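Skendska Motorcycle Tours opens its first guided route with overnight stays in private guesthouses

IRNINE, October 23, 2019 - Skendska, the small company for guided motorcycle travel, announces today a new long route for riders who want to see the mountain country between Irnine and Ravwood. The route has a length of 2,470 km, most of it on paved roads, and it will be open for groups from next season. Booking starts in January.

The new route has the name Ravwood Loop. It begins and ends in Irnine, where riders can leave their cars and trailers in a locked yard during the trip. From there it goes east over the Escobar pass, continues along the river valley to Ravwood, and comes back by a southern way with much less traffic. Riders who know the region from our shorter weekend tours will recognize only the first morning.

"For many years our customers asked us for something longer, and we always answered that we are not ready," said Ilse Willems, founder of Skendska. "The roads were never the problem. The problem was where to sleep. In the high part there are few hotels, and the ones that exist do not like to see a group of people arriving with wet boots at nine in the evening."

For this reason the company has signed agreements with private guesthouses on the whole length of the loop. All of them accept late arrival, all of them have covered parking for motorcycles, and in all of them breakfast can be served before the usual hour. Each rider has a bed of his or her own. Couples who ride together on one motorcycle, or on two, can ask for a double room at no extra cost.

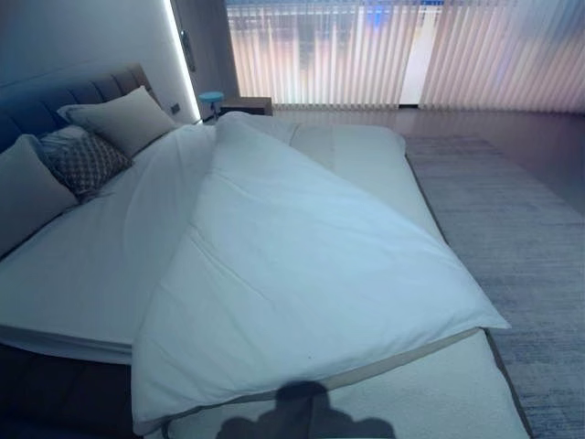
What the route looks like

The daily distances are not equal, and this was done on purpose. The first days are short, so that the group can learn to ride together and the guide can see who is comfortable in tight turns. The longest day comes in the middle and crosses 400 km of open plateau, with only 4 fuel stops. Motorcycles with a small tank are welcome, but their riders should tell us the real range of the machine when they book, and not the one that is printed in the brochure.

The Escobar pass is the highest point. Its western side was repaved this summer and is now a pleasure to ride. The eastern side still has old asphalt with repairs, and after rain there can be small stones in the corners. Each group will cross it in the morning, when the trucks from the quarry are not yet on the road. If the pass is closed, there is a second way through the valley - longer and not so beautiful, but always open.
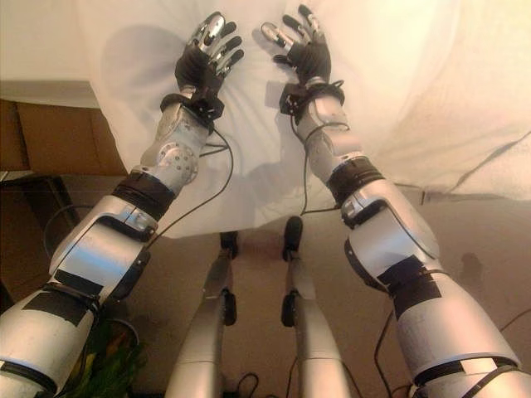

Two sections without pavement are offered as an option. The first one goes through the forest above Ravwood and is suitable for everybody who has ridden on gravel before. The second one follows an old military road, it is steep and has loose rock, and we recommend it only with proper tires and without a passenger. A rider who does not want to take these sections continues on the main road with the support van and meets the group again at lunch.

"I rode the military road three times this year, on three different bikes, and I fell down one time," said Baltasar Valdebenito, chief guide of Skendska and responsible for the planning of the loop. "It was on the easy part, of course. I was looking at a waterfall. So I tell people to stop first, and then look."

Navigation and equipment

Every rider receives the complete track before departure, in a format which most navigation devices can read. The track was checked by hand, because during the first test rides the automatic route planning sent our guides more than one time into farm roads that ended at a gate. We also give a printed road book with distances, fuel stops and telephone numbers. Mobile signal on the plateau is weak, and for several hours it can be missing completely.

Luggage travels in the support van, one soft bag for each rider. The van also carries a compressor, tools, clutch and brake levers for the most common models, and one spare motorcycle. 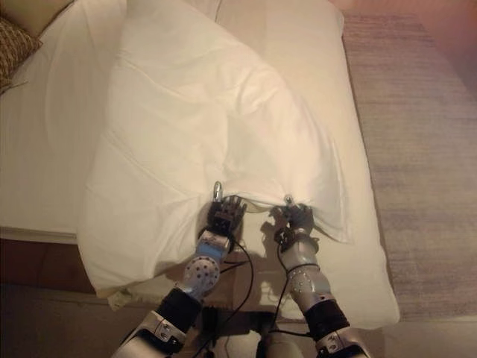 We ask that all motorcycles arrive with fresh brake pads and with tires that have enough profile for the full distance. It is possible to change tires in Ravwood, but the workshop there must order them in advance and the choice of sizes is limited. Riders who come by plane can rent a motorcycle in Irnine through our partner garage. Helmets and jackets are not part of the rental.

Groups and booking

Each group is limited in size and rides with 2 guides, one at the front and one at the end. Participants must have a full motorcycle license and some experience with mountain roads. The price includes the guides, all nights with breakfast, the support van and the luggage transport. Fuel, lunches and personal insurance are not included.

Riders who have already completed a tour with Skendska can reserve their place before general booking opens. They will receive a letter with the departure dates.

About Skendska

Skendska organizes guided motorcycle tours from its base in Irnine. The company was founded by Ilse Willems, who still guides several tours each season on her own motorcycle.

Press contact: Ilse Willems, Skendska, Irnine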